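4.2 Gripper comparison on flat-bladed tools

The second set of trials compared the two finger designs on objects that lie nearly flush with a supporting surface. The Mikkelsen fingers are slender and taper toward the tip. The Grukari fingers are wider, carry a soft pad, and were used without changes from Section 4.1. Both sets mount to the same wrist plate, so the arms, the controller gains and the wrist camera were kept the same across conditions. Each finger set was run for 20 trials with the knife and 20 trials with a spatula of similar length.

A trial began with both arms at their home pose. The operator moved one arm over the tray, lowered it until the fingertips were on either side of the handle, and closed the gripper at a fixed current limit. A grasp was scored as successful if the tool was lifted clear of the tray and held level for two seconds. Slips during the hold were scored as failures even when the tool stayed between the fingers. Blade orientation was reset by hand between trials using a paper template.

With the Mikkelsen fingers, 19 of the 20 knife grasps succeeded. The one failure came from a fingertip that landed on the tray rim and stalled the descent. The Grukari fingers failed more often on the knife, mostly because the pads touched the tray before they had passed the widest part of the handle. On the spatula, whose handle sits higher, the difference between the two designs was small. Across both tools the two designs gave 36 and 31 successes.

Reflections from the blade were a second source of trouble. The Baviritz tracker estimates tool pose from the wrist view alone, and it lost the blade edge whenever glare reached the contour. The handle was tracked more reliably, and we therefore defined the grasp point relative to the bolster in all later runs. Exposure was locked at the start of each session. We did not test polarizing filters, although the Wumthorpe group kept one on their wrist camera throughout a similar study.

The fixed view was recorded for scoring only and was not available to the controller. Figure 6 gives one view from each camera.

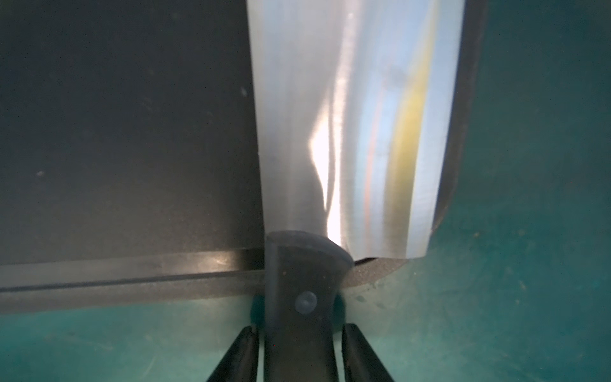
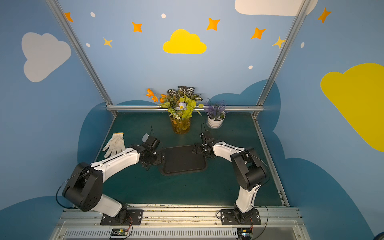

Figure 6. Wrist camera view of the fingers on the knife handle (first image) and fixed camera view of the two-arm workspace with the tray between the grippers (second image).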